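3.2 Scoring patterns in the closing minutes of youth field hockey matches

The second part of the study considers when goals are scored in age-group tournament play, and whether the last quarter differs from the three before it. Coaches and broadcasters often describe late goals as the product of tired defenders. That account is plausible, but it is seldom tested against match records from players under 18, whose fitness, substitution habits and tactical training are unlike those of senior squads.

The data come from match sheets kept by the Hanavska youth league and by the organizers of the Vureck invitational tournament. Both competitions use four quarters of 15 minutes and allow rolling substitution. After matches with missing or illegible sheets were removed, 54 matches remained. These produced 298 goals in regular play. Goals from penalty shootouts were left out, as they are taken after full time and follow different rules. Penalty strokes awarded during regular play were kept and coded as a separate class.

Each goal was assigned to the quarter and minute entered by the match official. Where the official and the scoring bench disagreed, the official's entry was used. Goals were then sorted by origin: open play, penalty corner, or penalty stroke. Penalty corners that were cleared and then played back into the circle were treated as open play once the ball had traveled outside the five-meter line, in keeping with the way the corner is ended under the rules. The score at the time of each goal was also recorded, so that goals could be divided into those that changed the match result and those that only changed the margin.

A total of 381 penalty corners were awarded across the sample. Corners were coded by the quarter in which they were awarded, even when time was extended to allow completion. This choice has a small effect on the results for the final quarter, where teams that are behind tend to press for a corner in the last seconds. A goal scored from such a corner is therefore counted in the fourth quarter and given its own minute code.

The coding sheet was drafted in June and revised once, following a trial on matches that were not used in the final sample. The main change was the addition of a column for the goalkeeper's status. In several close matches the trailing team withdrew its goalkeeper for an additional field player, and goals conceded after that point cannot reasonably be compared with goals conceded by a full defensive unit. Of the goals in the sample, 27 were scored while one side was playing without a goalkeeper. They are reported separately in the tables that follow and are excluded from the comparison of defensive performance by quarter.

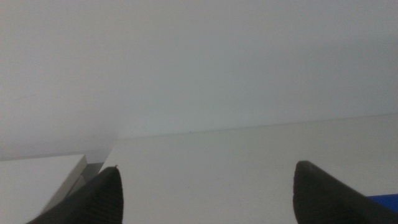
Human Movement and Team Sports Research Group, Jemar Institute of Sport Studies
Figure 3. Two black gripper fingers, angled inward, with a pale surface between them.

The comparison by quarter must be read with three features of youth competition in mind. The first is squad depth. Teams in the Hanavska league may name fewer substitutes than teams at the Vureck tournament, and a short bench limits how often a coach can rest midfield players. If late goals follow from fatigue, the effect should be stronger where benches are short. The match sheets list every named player but do not always give the minute of each substitution, and so bench size was used in place of actual playing time. It is an imperfect measure. A coach may name a full squad and then rely on the same few players throughout.

The second feature is the schedule. League matches are usually separated by several days, while tournament teams may play on consecutive days and, in the placement rounds, with only a short interval between matches. Rest time before each match was calculated from the published schedule. Matches moved because of rain were entered at the time they were actually played. One group of fixtures was transferred from the main field at Vureck to the ground at Oral, which has a slower surface according to the tournament report. These fixtures were retained, and a marker for venue was added to the model.

The third feature is the state of the match. A team that is one goal behind in the last five minutes behaves differently from a team that is level, and both behave differently from a team that leads by four. Passing becomes more direct, defenders move forward, and the leading team is more likely to hold the ball near the corner of the field. An increase in late goals could reflect these choices as much as tired legs. For this reason, the model includes the score at the start of each five-minute period, grouped as level, one goal apart, two goals apart, or three or more goals apart.

Each five-minute period of each match was treated as one observation, and the number of goals in the period was the outcome. A Poisson model was fitted with period, score state, bench size, rest time and venue as explanatory variables. Because periods within the same match are not independent, standard errors were clustered by match. A second model was fitted to penalty corners with the same variables. The two models were kept separate because the skill of converting a corner rests with a small number of specialist players, and the presence or absence of one drag flicker can alter a team's record a good deal.

Differences between the competitions in how match sheets are completed also required attention. Officials at the tournament entered the minute of each goal from the stadium clock, which counts down within the quarter. League officials generally used running time from the start of the match. All entries were converted to running time before analysis. A small number of league sheets gave only the quarter. Goals from those sheets are included in the totals by quarter but could not be placed in a five-minute period, and the matches concerned were left out of the period models.

No attempt was made to judge the quality of individual defending. Video was available for the tournament semifinals and final only, and the camera position at the halfway line did not allow consistent coding of marking inside the circle. The question of whether late goals arise from lost markers, slow recovery runs or poor clearances is therefore left open in this section. Results for goals by quarter are given in Section 3.3, and results for penalty corners in Section 3.4.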